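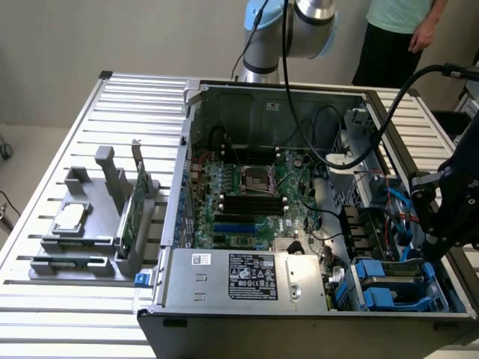 # Component fixture (computer assembly)

A **component fixture**, also called a *parts nest* or *kitting block*, is a block or tray in which the loose parts of a computer are held before they are installed in the case. It is used on assembly and repair benches, mostly for small parts which are easily damaged when they lie directly on a metal surface. The usual contents are a processor, memory modules and expansion cards.

## Construction

A fixture is normally a single body with recesses cut or molded into its upper side. Each recess has the shape of one part. Plastic is the most common material, and gray and black are the common colors. Some workshops make their fixtures from aluminum and line the recesses, but these are heavier and cost more.

Three forms of recess are found in most fixtures:

- **Square nest.** A shallow recess for the processor. The walls hold the processor by its edges. One corner is often marked, so that the processor is always put down in the same orientation.
- **Long slot.** A narrow channel for a memory module. In fixtures for desktop computers it is commonly placed at the front, where the module can be taken by its two ends.
- **Card slot.** A deeper slot in which a circuit card stands upright. The card takes less room on the bench in this position, and its upper edge stays free for gripping.

Larger fixtures may have upright posts. Depending on the model, these serve as guides, as supports for a second level, or for lifting the whole block.

## Position on the bench

The fixture is placed beside the computer case, at the same side for every unit. For work on the motherboard, a tower case is laid down with the side panel removed, so that the board faces upward. The processor socket, the memory slots and the expansion slots can then all be reached from above, and parts are lowered into them without turning the wrist.

Benches with a slotted aluminum top are popular for this work. The slots accept bolts and clamps, and a fixture can be fastened at a fixed distance from the case. On a flat wooden or laminate top, the fixture is usually held by rubber feet or by double-sided tape.

## Use

The fixture is loaded before the assembly begins. The order of installation differs between workshops, but the processor is generally first. The lever of the socket is opened and the retention bracket is raised. The processor is then lifted out of its nest by the edges, aligned with the marks on the socket and laid in without pressure. After this the bracket and the lever are closed.

Memory modules follow. The latches at the ends of the slot are opened, the notch of the module is compared with the key in the slot, and the module is pressed down evenly. On boards with two banks of slots, one on each side of the socket, the manual of the board must be consulted for the correct pairs. Expansion cards are installed late, as a long card can cover other connectors and make it difficult to lead the drive cables.

An empty recess has also a control function. If one nest is still occupied when the side panel is ready to be closed, a part has been forgotten.

## History

Purpose-made fixtures came to small repair shops later than to factories. For a long time the repair shops used antistatic foam, egg-box trays or the packaging of the parts themselves. The technician Konrad Oberholzer described a block with 2 memory slots and 2 card slots in the workshop handbook *Wosteser*, and copies of it were made by many of its readers. The firm Heffernan later sold a similar block under the name Diduden. The first series consisted of 400 pieces and was delivered without posts.

## Care

Dust collects in the bottom of narrow slots and can pass to the contacts of a module. Fixtures are cleaned with a soft brush and dry air. Alcohol is suitable for most plastics, but it should be tested first on the underside. A nest with worn walls lets the processor turn slightly and should be taken out of use.

## See also

- Antistatic mat
- Drive cage
- Kitting
- Processor socket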